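Distdale Shared Workshop -- robot arm build
Minutes of the August meeting, as written up by me, because I was the one holding the pen when everybody else went to make tea 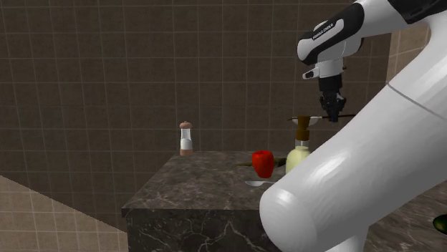
Right, so we started late again. The heater in the back room had tripped the breaker and we sat in our coats through the first item, and if my notes on that bit are hard to follow, blame my fingers.

1. Last month's minutes
Accepted, with one fix. I'd written that the base plate for Rosus was bolted down. It was clamped. It is now bolted down, so by the time you read this I'm right after all!

2. Where Rosus is up to
For anyone who missed July, Rosus is our own arm, the one on the long bench, and the kitchen simulation is where we try things before we let it near a real cup. The sim uses a Franka arm, which is a good deal fancier than ours (ours has a drill battery for a heart), but the gripper is the same general idea, two fingers that close on a thing, and that's the part we wanted to learn from.

We went through the utensil task on the big monitor. The arm holds a long thin utensil level over the marble counter, just by the pump top of the lotion bottle, and that was where most of the talk went. I think the bottle is too tall for where we've put it. There was a fair bit of back and forth. One side wanted it moved to the back near the salt shaker, the other side said a real kitchen has tall things in silly places and we should leave it alone. I was on the first side and I lost, so the bottle stays, and we'll add a bit more height to the travel path instead.

There was also a request to swap the red pepper for something duller in colour, to make life harder for the vision code. Agreed for next time. The knife and the spoon stay where they are.

3. Gripper fingers for the real arm
The printed fingers have cracked at the root again. That's the second set this winter and I'm a bit sick of printing them. We talked about a thicker root, a softer filament, or just cutting them out of aluminium scrap, and went with the thicker root first as it costs us next to nothing. I'll print 4 so there are spares. Rubber pads to be glued on after the fit is checked, please, and not before -- I spent a whole evening scraping the last lot off.

4. Motors and money
The quote from Sæther for the shoulder motor and gearbox came back at 3,000 dollars, delivered. There was a long silence and then a lot of laughing. Andetti have a reconditioned unit that might do, though it has a different bolt pattern and we'd need an adapter plate. I'm to ask them for a drawing before we go any further. No money to be spent until we've seen it.

5. Bench and tidying
The estop button needs to be on the near side of the bench, where a person can reach it without leaning over the arm. Agreed by everyone, done before the meeting ended (I love it when that happens). Could whoever has the 6 mm hex key please bring it back. The labelled one, with the yellow tape.

6. Other business
Someone asked if we could run the sim overnight on the workshop computer. Yes, as long as the laser cutter bookings aren't affected, and please leave a note on the keyboard.

To do before next meeting
Print new fingers -- me
Ask Andetti for the drawing -- also me
Raise the travel path in the sim and save it as a new version, so we can go back to the old one
Find a pepper replacement
Get the heater looked at

We finished up with the last of the lamingtons. Next meeting is same room, same time, and bring a coat.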